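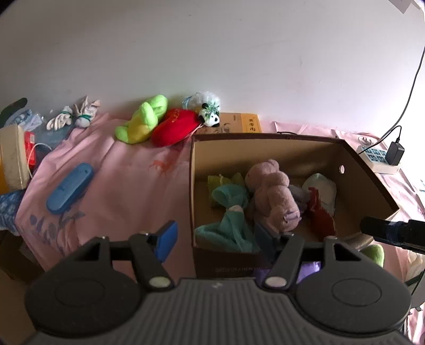

How do I get the dusty smell out of soft toys that have been boxed up for a long time?
Air them for a couple of days first, then wash whatever the label allows and surface-clean the rest.

Ticket 703
Opened by: Haris Zupan
Site: Stoswood toy loan cupboard
Status: Closed

Sunday, morning
Opened the first of the boxes from the Gendmont store and what a lovely lot they are! Everything smells like an old loft, though. No mould that I can find, no damp patches, just that stale cardboard whiff. Spread them on the airer by the back window, seams up, and left the box open next to them.

Sunday, evening
Bit better already. Tried bicarb on 2 of the plush ones (in a pillowcase, good shake, left for an hour, hoovered off with a sock over the nozzle) and that worked a treat. Will do the rest the same way.

Reply from Varlow desk
Great start. Please check labels before anything goes in the machine. Cool wash, 30 at most, toys tied inside a pillowcase, low spin. Anything with a battery pocket or glued-on eyes gets a damp cloth only. Keep the dark reds away from the pale things, we lost a whole load of rabbits to that in March.

Update
Washed 13, wiped the others. No colour run at all, I'm thrilled! One is still damp in the middle after a night on the airer, it's packed very tight. Squeezed it in a towel and put it back by the window.

Update
All dry now, about 15 hours for the fat one. Fluffed them up with a clean hairbrush and they look so much happier. The box itself was the worst of the smell, so I'm swapping it for one of the lidded tubs off the Milošević shelf.

Still to do: new labels for the tubs, and one loose seam to stitch. Closing this.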